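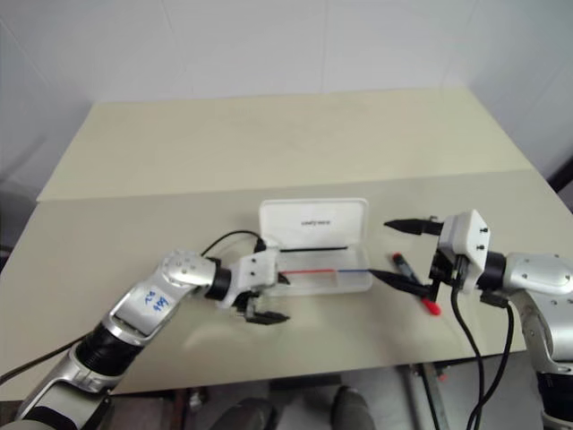 Tabletop Cell Operator / Fault Logger (2 openings)
Casteck, Incombe site
Posted February 19, 2019

Need people fast. Start next week if you can.

What happened: left arm on cell 11 let go of its grip command partway through a pick and swung on into the right one. Finger bent, cable pulled out at the wrist, operator's knuckles bruised. She's fine and back at work. The e-stop was hit and it did stop, but late, and the log has a hole in it right where we need it. So the cells are running at reduced speed until we know why, and we want two more pairs of eyes on them.

The work
- Running small-object tasks on two-arm stations. Pens, pencils, lidded boxes, that kind of thing. Put it in, take it out, close the lid, reset, again
- Writing down every fault when it happens. Not at the end of shift
- Checking cables and gripper fingers before each run. A loose wrist connector is our main suspect right now, dont skip it
- Standing at the table with a hand near the stop. You will be on your feet most of the day
- Helping Judite Prata replay the old faults. There are 931 in the list, plenty of them just say "arm weird"

You
- Patient. Really
- Write clearly enough that someone else can repeat what you saw
- OK saying stop in front of other people, including people senior to you
- Robot experience nice, not needed. We train. Warehouse, lab bench, sewing floor, kitchen all fine
- Closed shoes, hair tied back, no lanyards or loose sleeves at the station

Hours and pay
Day shift, 7 to 3:30, or late shift, 3 to 11:30. Tell us which. Contract through end of July, may be extended, can't promise. Pay is hourly, same rate as current operators, plus 100 dollars a month for the late shift. Paid training the first week, and that includes the lockout procedure, which you have to pass before you touch a cell.

Safety stuff, so you can ask about it
Speed cap stays on till the fault is closed. Nobody reaches between the arms with power on. Two people per cell, always. The incident report is open to anyone we interview, just ask at the desk and we'll print it.

To apply
Short note and a phone number to Duarte Neves, operations, or drop it at the Incombe front desk, ext. 4000. No cover letter. Tell us about one time somthing broke and what you did in the first minute. Interviews are half an hour, at the cell, with Judite.

Applied before through Planari? Apply again please, we didn't get those files.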